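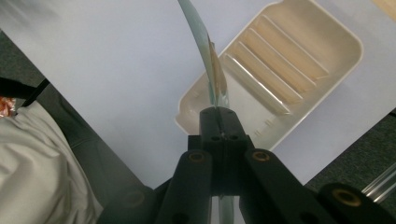 Cidmont Health District Reports Drop in Hepatitis A Cases, Adds Vaccine Sites

News Releases / Communicable Disease
3 min read
54 shares

CIDMONT, 9/21/20 -- The Cidmont Health District has recorded 30 confirmed cases of hepatitis A in the Salazar and Prostwood areas since April. Three of those cases were reported in the past month, the lowest monthly figure since the outbreak was declared.

The district is keeping the outbreak declaration in place. Hepatitis A can take up to seven weeks to cause symptoms, and staff expect that a small number of further cases may still be found among people who were exposed over the summer.

More than 106 household and workplace contacts have been offered the vaccine so far. Contacts who were reached within two weeks of exposure were given a dose at no charge. Those reached later were asked to watch for symptoms and call the district nurse line if they felt ill.

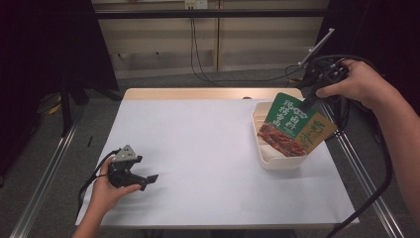

Food pouch with a picture of braised meat on the front, held at a white plastic tray.

Free vaccine will now be offered at two more sites, the Prostwood branch library and the Kaltovska Clinic in Salazar. Both will take walk-ins on weekday afternoons. No insurance card or proof of address is needed, but parents or guardians must come with anyone under 18.

Symptoms include fever, tiredness, stomach pain, dark urine and yellowing of the skin or eyes. Young children often have no symptoms and can still pass the virus on. Residents should wash their hands with soap and water after using the bathroom and before eating -- hand sanitizer does not work as well against this virus.

Doctors in the district are asked to report suspected cases by phone on the same day, without waiting for lab results.

The next case update will be posted on the district website in two weeks.

Media contact: Cidmont Health District, Communications Office

0 comments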